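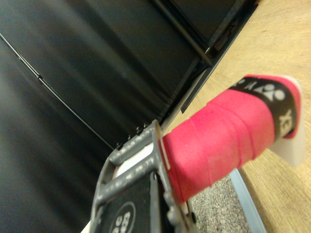 **Edmund Rutkowska**

*Figure 1. Overgrip wound in overlapping bands on a handle.*

## 4. Travel and late-match results

The previous section dealt with home advantage in the league as a whole. We now look at whether the distance a visiting side has to travel makes any difference to how it finishes a match. The question came up often in the interviews, where away captains tended to blame a poor last hour on the journey.

### 4.1 Matches included

The records cover 1548 team matches between 64 clubs in the Lullano and Dimska divisions. Each team match is made up of nine rubbers, played in a fixed order. Matches that were given up before the seventh rubber were left out, as were those moved to a neutral venue. Where a club changed its home courts during the season, we used the address in force on the date of play.

Distance was taken as the shortest road route between the two clubs' courts. This is a crude measure. Some players share a minibus and others come straight from work, and the score sheets don't say which. We put journeys into two groups, with 64 kilometres as the dividing line, because the divisions already use that distance when they set start times.

### 4.2 Results

Visiting sides that had travelled further lost slightly more of the last three rubbers than those that had travelled less. The gap was small, and most of it went away once the league position of both clubs was taken into account. Clubs at the edge of the Dimska area make the longest journeys, and several of them were also among the weakest sides in the years studied. Without them the two groups are hard to tell apart.

Start time mattered more. Evening matches that began late had closer early rubbers and more one-sided final ones, and this held for home and away sides alike. Equipment is a separate matter. Handles and grips vary from player to player (Figure 1), and the score sheets record nothing on this, so it plays no part in the analysis.

We also checked the Abubakar Cup, which draws clubs from both divisions and often sends them a long way. It gave us 200 ties that met the same conditions. The pattern was much the same, though the draw is seeded - stronger clubs travel less in the early rounds - and we would not lean on it heavily.

### 4.3 Limits

Line-ups are the main difficulty. Captains told us that their best players were less willing to make long trips, and a weaker team sheet would look like tiredness in our figures. The Flaretti ratings would help to separate the two, but they were brought in during May of the final season and cover too few of the players. Nor do we know how long each journey took on the night. A short trip through town traffic may be harder than a longer one on open roads.

Section 5 returns to start times and sets out the model used for evening matches.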